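How to Move Your Recipe Notes into One Searchable File

Most people who cook regularly end up with recipes in several places: a drawer, a notebook, the backs of envelopes and a phone full of screenshots. I had 328 of them when I began. This guide covers the method I used to get them into a single text file, and it works with any basic word processor.

What you need
A computer, a scanner or phone, a large envelope and a free evening. I worked in two-hour sittings and it took 17 evenings from start to finish.

Step 1. Gather everything
Put every loose recipe in one pile. Don't read them yet. Take photos of any pages in borrowed books and give the books back.

Step 2. Throw out what you won't cook
Go through the pile once, quickly. Keep a recipe if you have made it, or if you can name the month you will make it. I was left with 146.
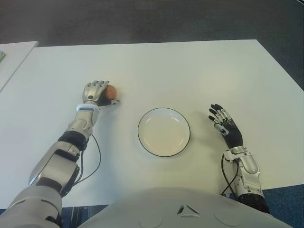

Duplicates are the slow part. If you have two versions of the same dish, keep the one with your own pencil notes on it and copy across anything useful from the other.

Step 3. Choose a fixed layout
Use the same order every time:

Name
Where it came from
Serves
Oven setting
Ingredients
Method
Notes

Leave a line blank if you don't know the answer. Write weights in grams and put the old measure in brackets if the recipe came from a relative. My lime pickle is down as "Parvathi Thampi, Voston, January", and that is enough for me to find it.

Step 4. Type them up
Start with the ones you cook most. Type the ingredients in the order they are used. Keep method steps short, one action to a line.

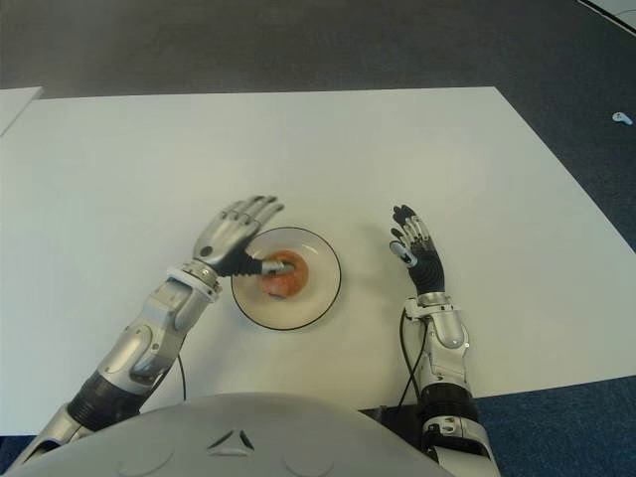

Step 5. Add search words
At the end of each recipe add a line beginning with "Find:" and list a few plain words, such as quick, freezes, no oven, leftovers. Stick to a short list and keep it at the top of the file, otherwise you will have "fast" on one recipe and "quick" on the next.

Step 6. Save two copies
Keep one on the computer and one on a memory stick. Put the date in the name of each copy when you change it. Print the dozen or so you use most and keep them in the kitchen.

Old handwritten cards can go in the envelope once typed. Check the oven settings against the card before you put it away, as those were where I made most of my mistakes.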